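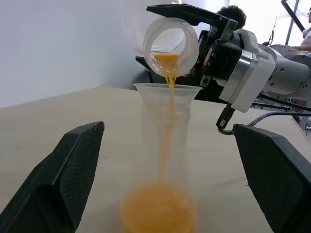 Why does liquid back up when it is poured into a narrow bottle through a funnel? The air inside the bottle has to leave through the same neck the liquid is coming in by, and when the liquid fills the neck completely the air has no way out.

### 4.2 Pouring through the funnel cup

The pours in this section all follow the same basic arrangement. A drinking cup is tipped over a wider cup or funnel, the funnel rests in the mouth of a tall bottle, and the bottle stands on a table. Figure 6 shows the arrangement partway through a pour, with the orange liquid falling in a narrow stream and a pool of it already at the bottom of the bottle. The full set contains 472 pours, divided between the Ormsby kitchen and the smaller one at Lolville. We did not find a difference between the two kitchens large enough to report separately, and they are treated together from here on.

**Figure 6.** Orange liquid poured from a clear plastic cup into a tall transparent bottle through a funnel-shaped cup. The pouring cup is tipped almost fully on its side and the stream is thin and slightly twisted.

We sorted each pour by the shape of the stream where it left the lip. A thin stream holds together on the way down and lands in a small area. It also tends to twist a little, as it does in Figure 6, and we did not treat the twist as a fault. A sheet is wider and flatter. It comes off the lip when the cup is tipped too quickly while it is still fairly full, and it is harder to keep inside the rim of the funnel. The third class, dribble, covers liquid that clings to the lip and runs back along the outside of the pouring cup before dropping off. Most of the drips on the table came from dribble, and most dribble came at the end of a pour, when the cup was being turned upright again.

The angle of the pouring cup matters less than the speed at which it gets there. A cup can be tipped a long way over without trouble if there is only a little left in it. The last part of the drink has to be poured this way in any case, as a straight-sided or slightly tapered cup will not empty until it is nearly horizontal. Trouble came when a cup was taken to that angle early. Bustos's notes from the Ormsby pours describe the same mistake several times over: the cup goes down fast, the funnel fills to the rim, and the pour has to stop until the level drops.

Stopping was a good response when it was done soon enough. Of the pours in which the funnel backed up, only 9 ended with liquid going over the rim. In the rest, the pouring cup was raised a little and held until the funnel drained, and the pour was then finished at a slower rate. Lifting the funnel slightly to let air out of the bottle also worked, but it took a second hand and sometimes left a ring of liquid on the outside of the neck.

The height of the cup above the funnel had a smaller effect than we expected from the earlier tests at Findero. With the lip close to the rim, the stream was easy to place but the funnel was harder to see into. With the lip held higher, the view was better and the stream splashed more where it struck the wall. Stubbs preferred the higher position for clear bottles, where the rising level can be watched from the side, and the lower one for opaque bottles. We kept both in the set.

Bottle size was the last thing we varied. The largest bottle held around 800 ml and was filled with several cups in a row. The first cup was nearly always clean. Spills were more common from the second cup onward, partly through hurry and partly through the funnel having shifted in the neck between cups. A funnel that sits straight at the start can lean by the time the next cup is ready, and a leaning funnel sends the stream down one side. Checking the seat of the funnel before each cup was added to the written steps in December, and the pours made after that are marked in the Stidonness log.

Liquid left behind in the pouring cup was weighed but is not included in the spill totals. The amounts are given with the cup sizes in the next section.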